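Rondelbridge firm records cloth handling by hand to train its robots

RONDELBRIDGE - A Rondelbridge company is paying people to pick up cloths, fold them and put them down again, several hundred times a day, so that a robot can learn to do the same.

Jinton, which makes software for laundry and cleaning machines, began the recording work in February on the upper floor of its office. The people doing the job carry hand-held grippers that close on an object much as a robot's would. A camera on the gripper records each attempt, and the recordings are used as examples for a learning system the company calls Laur.

Svend Thorlacius, who runs the recording work, said the company chose cloth first because its earlier programs handled it badly.

"A cup has one shape," he said. "A cloth has a different shape every time you pick it up. We tried writing rules for it and the rules ran out very fast. So now we show it what people do."

Each recording covers one short task, such as lifting a cloth from a table, spreading it flat or moving it to a tray. Most last less than a minute. The target for the first stage is 2000 usable recordings, and the company had 423 when it gave its last update to staff.
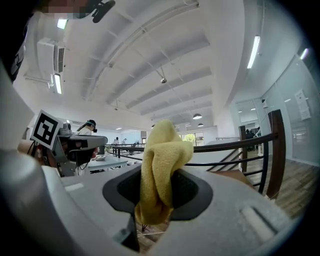 A yellow cloth held in the jaw of a hand-held gripper at Jinton's Rondelbridge office. A second gripper, with a black-and-white marker on top, is at left.

Not every attempt is kept. A reviewer watches each recording afterward and marks it as good, poor or unusable. Recordings are thrown out if the camera view is blocked for too long, if the task is left unfinished or if the person reaches in with a free hand. Failed grasps are saved in a separate set when the person recovers and finishes the task, as the company wants the system to learn what to do after a slip.

"People want to give us their best try every time," Thorlacius said. "We have to tell them that a dropped cloth is fine. Pick it up and keep going. That part is useful to us."

Workers are on the grippers for 90 minutes at a time and then switch to reviewing or labeling. The schedule was changed in the second week after several people reported sore wrists. The company also lowered the tables used for folding and now allows workers to change hands between tasks.

The instructions have changed too. At first, workers were told to grab each cloth by a corner. The recordings came out looking very much alike, and in early tests the robot did poorly when no corner was showing. Workers are now asked to start from whatever position the cloth has landed in and to use the grip that seems natural. They also move between different parts of the floor during a shift so that the background and the light are not always the same.

Jinton plans to use the finished set on Rurero, a two-armed machine it is developing for small hotels and care homes. The machine is meant to sort and fold cleaning cloths and hand towels. It is not for sale, and the company has not given a price or a release date.

Three test machines are running at a separate workshop. Thorlacius said they can pick up a single cloth from a flat surface on most tries but still have trouble with piles, where they often lift two cloths together. Thin fabrics are also a problem.

The company said faces are blurred before recordings are passed to the training team, and that workers sign a consent form before their first shift. Sound is not recorded. Workers may ask for a recording to be deleted up to the point when it is added to the training set.

Recording is done in a morning and an afternoon shift, with most of the labeling left until after 4 p.m. Jinton is taking applications for more part-time workers and said no technical background is needed. New workers get half a day of practice before their recordings count toward the total.

After cloth, the company intends to move on to bedding, which will need larger tables and two people working together on each task. Thorlacius said that stage will not begin until the first set is complete and has been tested on all three machines.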